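Morkstead omnibus, worth 80 quid? (page 1 of 1)

inkblot_annie
The Morkstead hardback has landed. 590 pages, all 19 issues, and a spine that creaks like a haunted pantry. Is the Delorme arc meant to be this slow? 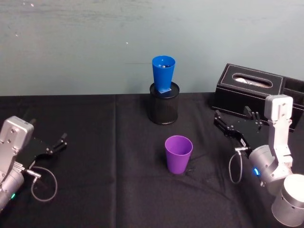
gutterspace
Slow is the point. Delorme spends four issues waiting for a ferry and I loved every one. My copy lives on a black cloth beside a purple cup much like that one, treated better than most of my relatives.

inkblot_annie
Four issues, though. I've had shorter jobs.

panelbeater
Disagree with gutterspace. It only wakes up when Dirnov floods the archive on page 172, and by then I'd forgotten whose side he was on.

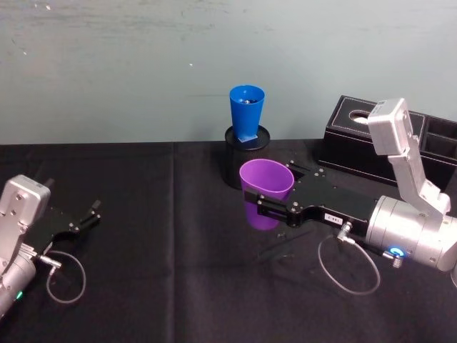 Re: colouring in the reprint

gutterspace
Darker than the single issues. The night chapters are now mostly soup.

panelbeater
Finally, common ground. I still say skip it and buy the singles.

inkblot_annie
With whose money?
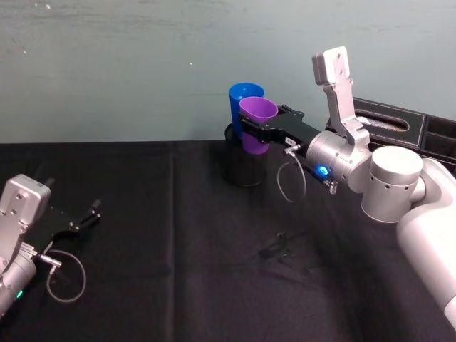 papercut_pete
Does it include the Jisotham crossover?

gutterspace
Only the first half. The rest is in a separate paperback due in April.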